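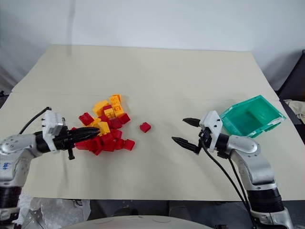

Proyecto de curso: dos brazos, bloques rojos y amarillos. El brazo derecho cierra antes de llegar al bloque

Preguntado el 2024-05-17 en Manipulación y control
Etiquetas: calibración, mano-ojo, dos brazos, pinza paralela, proyecto de asignatura
Visto 3981 veces

Pregunta

Estamos haciendo el proyecto final de la asignatura de robótica en Burenville. La tarea es separar por color un montón de bloques de construcción de plástico, rojos y amarillos. El brazo izquierdo lleva una mano de dedos largos y trabaja sobre el montón: empuja, deshace y aparta bloques sueltos. El derecho lleva una pinza paralela de dos dedos, recoge el bloque que ha quedado aislado y lo suelta en la cubeta verde.

La cámara está en la cabeza, fija respecto a la base de ambos brazos. La detección es por color y contorno, sin red neuronal (el enunciado lo exige). Del contorno sacamos el centroide, lo proyectamos sobre el plano de la mesa y pasamos la pose al planificador. Usamos Cusi como capa de coordinación entre los dos brazos.

El problema está en el brazo derecho. La pinza llega abierta, con la orientación correcta, y cierra antes de tener el bloque entre los dedos. El error no es constante:

- Con el bloque cerca del centro de la mesa, se queda corto unos milímetros y a veces lo pellizca por la esquina.
- Con el bloque cerca del montón, se queda corto bastante más y cierra en vacío.
- Con el bloque cerca de la cubeta, agarra casi siempre.

Lo que ya hemos probado:

1. Repetir la calibración intrínseca. El error de reproyección es bajo y no cambia nada.
2. Repetir la calibración mano-ojo del brazo derecho con 3 poses del patrón. Cambia la magnitud del error, pero no el comportamiento.
3. Sumar un desplazamiento fijo en X. Mejora en el centro y empeora junto a la cubeta.
4. Bajar la velocidad de aproximación. Sin efecto.

Los logs de una toma fallida:

[coord] objetivo recibido: color=rojo brazo=der
[der] pre-agarre alcanzado
[der] aproximación: x_cmd=530 x_med=514
[der] tolerancia cumplida, cerrando pinza
[der] cierre completo sin contacto

Los valores de x están en milímetros, en el sistema de la mesa. La tolerancia la heredamos de la plantilla del curso anterior y no la hemos tocado.

¿Es un error de calibración o del controlador? Con el brazo izquierdo no notamos nada, pero como solo empuja tampoco lo notaríamos.

Respuesta 1 (aceptada, 14 votos)

Hay dos errores superpuestos y por eso ninguna corrección aislada funciona. Conviene separarlos.

Error A: el controlador cierra antes de tiempo

Está en el log. La posición ordenada es 530 y la medida 514. Son 16 mm de diferencia y el nodo declara «tolerancia cumplida». Con un bloque de ese tamaño, una tolerancia que admita 16 mm no sirve para agarrar. La plantilla probablemente se escribió para piezas más grandes o para una ventosa.

Qué cambiar:

- Separar la tolerancia de pre-agarre de la de agarre. La primera puede ser amplia. La segunda debería estar en 1 o 2 mm.
- Exigir además velocidad articular por debajo de un umbral durante varios ciclos consecutivos. Si solo se mira la posición, el cierre se dispara mientras el brazo sigue avanzando.
- Comprobar que x_med viene de la cinemática directa con las articulaciones medidas y que lleva la marca de tiempo correcta. Si el mensaje llega con retraso, la comparación no significa nada.

Si al reducir la tolerancia el brazo no converge y se queda parado en 514, el problema pasa a ser otro: error estacionario por gravedad o por rozamiento en alguna articulación. En ese caso hay que revisar la compensación de carga. ¿Habéis declarado la masa de la pinza y el desplazamiento del centro de la herramienta? Las dos herramientas son distintas, así que no vale copiar el fichero del brazo izquierdo.

Error B: la estimación del bloque depende de la posición

Que el fallo crezca hacia el montón y desaparezca junto a la cubeta indica un error de rotación en la transformación cámara-base, o un plano de mesa mal ajustado. Un desplazamiento fijo solo corrige una traslación.

Tres poses del patrón es muy poco. Es un mínimo sobre el papel y en la práctica da una rotación mal condicionada, sobre todo si se tomaron todas con la muñeca en orientaciones parecidas. Tomad al menos quince, con giros grandes en ejes no paralelos.

Respecto al plano: tenéis la superficie cubierta con dos planchas que se solapan. En la zona de solape hay un escalón del grosor de una plancha, y la superior no tiene por qué apoyar plana. Si habéis ajustado un único plano con puntos de las dos, sale inclinado. Medid puntos solo en la plancha donde se trabaja, tocando con la punta de la herramienta en una rejilla, y ajustad por mínimos cuadrados. Si el residuo supera 1 mm, fijad la plancha antes de seguir.

Otra fuente de sesgo es el centroide. Con la cámara en la cabeza se ve la cara superior del bloque y también parte de un lateral. El centroide del contorno completo no coincide con el centro de la base, y al proyectarlo sobre el plano de la mesa el punto se va hacia atrás, alejándose de la cámara. Hay que proyectar la cara superior sobre un plano elevado a la altura del bloque.

Orden recomendado:

1. Tolerancia y condición de velocidad.
2. Prueba en lazo abierto: llevar la pinza a coordenadas medidas con regla, sin visión. Si falla, no toquéis la cámara todavía.
3. Ajuste del plano.
4. Calibración mano-ojo con más poses.
5. Altura del bloque en la proyección.

Anotad el error en una rejilla después de cada paso. Si cambiáis dos cosas a la vez no sabréis cuál actuó, y en la memoria del proyecto os lo van a preguntar.

Comentarios a la respuesta 1

Autor de la pregunta: la masa de la pinza derecha estaba a cero. Con la masa declarada y la tolerancia en 2 mm ya converge y cierra donde debe. Queda un error pequeño junto al montón. Mañana repetimos el plano.

Autor de la pregunta: plano repetido solo con puntos de la plancha delantera. El error que queda junto al montón ya cabe en la apertura de la pinza. Acepto la respuesta.

Otro usuario: ojo con la sombra del bloque si segmentáis en HSV con el umbral de saturación bajo. Ensancha el contorno por un lado y desplaza el centroide. En el rojo, además, hay que unir los dos extremos del rango de tono.

Respuesta 2 (5 votos)

De acuerdo con lo anterior. Añado algo sobre la coordinación, que en la pregunta se pasa por alto.

Si el brazo izquierdo sigue con los dedos dentro del montón cuando el derecho inicia la aproximación, cualquier bloque que ruede puede empujar al que estaba aislado. La pose que recibió el planificador ya no vale. En Cusi la opción por defecto es enviar el objetivo una vez y no refrescarlo.

En el proyecto que presentamos en enero lo resolvimos con un cerrojo de zona:

- La mesa se divide en zona de montón, zona de traspaso y zona de depósito.
- El brazo izquierdo tiene que liberar la zona de traspaso antes de que el derecho pida objetivo.
- El derecho vuelve a consultar la visión en el pre-agarre. Si el centroide se ha movido más de la mitad del ancho del bloque, aborta y replanifica.

Cuesta algo de tiempo de ciclo. A cambio desaparecen los cierres en vacío que no se explican por calibración. También reduce las ocasiones en que las dos herramientas se encuentran en el centro de la mesa, aunque para eso hace falta comprobación de colisiones de verdad entre ambos brazos.

Revisad también los cables que cuelgan de la muñeca derecha. Si el modelo de colisión no los incluye, el planificador puede proponer giros que los tensen, y un cable tirante introduce un par que el controlador no tiene modelado. Dejad holgura y limitad el rango de la última articulación.

Respuesta 3 (0 votos)

A nosotros nos pasaba lo mismo con el kit de Sornham y lo arreglamos cambiando a Florex. Trae la calibración hecha.

Comentarios a la respuesta 3

Otro usuario: ningún paquete trae hecha la calibración entre tu cámara y tu base. Traerá un asistente, en todo caso.

Autor de la respuesta 3: bueno, sí, un asistente. Pide las poses él solo y avisa si son parecidas.

Autor de la pregunta: no podemos cambiar de software, el enunciado fija Cusi.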